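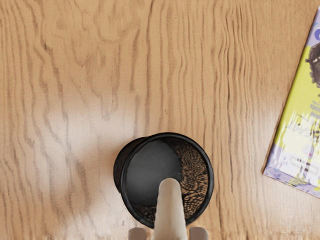

Wrist view in the simulator: mesh pen holder, one finger inside the cup.

Search this site Go

Filed under: Robot Cells > Good Practice

Signing off a simulated grasp before it goes near hardware

Yaneth Pacheco, Jun 18, 2022

I don't trust a grasp because it looks fine in a render. A clean render tells you the geometry loads. Our rule at Tellville is older than the simulator and still applies.

1. Write the pass condition first. "Holds the cup" is useless. Say how high, for how long, and how far it may tilt.

2. Check the collision model. Open mesh often gets modeled as a solid wall or left out altogether. Turn on the collision view and look at the rim.

3. Run 130 trials with the object moved and turned each time. Vendors like to quote their best seed. Ask for all of them.

4. Leave the clutter in. If a magazine is on the table in the test plan, it stays on the table.

5. Log every failure with its start pose. Three failures from the same side is a fault in the approach, whatever the average says.

6. On hardware, begin at 7 percent speed with a hand on the stop button.

The Bevosmont checklist lets you skip step 6 if the simulated score is high enough. I have yet to see a good argument for that, and we don't allow it.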